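Water rings on an oak table - sand or leave alone?
Posted by Mercy Barasa in Home & Furniture, October
Print | E-mail this page

We bought an oak table secondhand when we moved to Brirnmont and it has two white rings near one end. The seller thought it had been oiled but wasn't sure. I'd like to get the rings out without redoing the whole top. Do I have to sand?

2 answers | 12 shares

Pleveck
Just sand it. Takes an afternoon.

kinyua_h
Don't sand yet. White rings are usually moisture in the finish, and dark ones have gone into the wood. Put a drop of water somewhere hidden. If it soaks in, the top is probably oiled. If it beads, there may be lacquer or varnish on it.

For oil, rub the ring with a little fresh oil and a soft cloth, going with the grain, then wipe it dry and leave it overnight. Lay oily rags out flat outdoors to dry, they can catch fire in a pile. If you do end up sanding, start at 220 and do the whole top, or you'll get a pale patch.

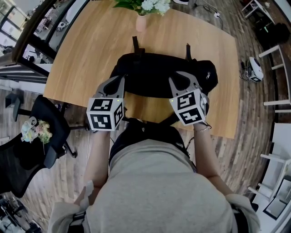

Light oak table, in use.

Ours dates from some time near 2000 and I oil it twice a year. Coasters help too.

Comments (2) | Share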